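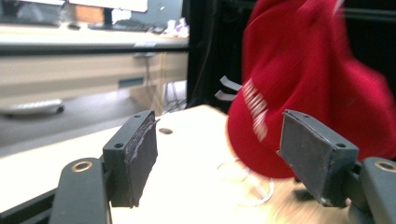
The open afternoon is the bit of this quarter I most wanted to tell you about, so I'll start there and leave the spending till after. We had 70 people through the workshop at Drumetti between two o'clock and closing, far more than I'd planned biscuits for! Seren Pritchard ran the gripper table and let anybody who fancied it have a go at picking up soft things, and the red cap was the favourite by miles. The pads on the fingers are getting scruffy along their top edges, so I've put a new pair in the August order (the price is in the sheet I sent Marlies).

Funding news | Project updates
Posted in August by Siwan Morris

Hajar El Fassi did the talk at three. I'd asked her for ten minutes and she went on for 30, mostly questions, and a good half of those were about what happens to the recordings once we've made them. We need a proper handout on that. Wyn Kemeys has started one but it's all acronyms at the moment and I've sent it back to him.

Two visitors from Kostico stayed behind and want to bring their packing team over in the autumn. I said yes, provided we can borrow the bigger room, and I'd be glad of your help asking for it.

On money: the day cost £146, nearly all of it on printing and food, and it came out of the outreach line you agreed in spring. What I didn't budget for was Seren's overtime, so could we talk about that before the next one?

We use cookies to remember your settings. Accept | Manage choices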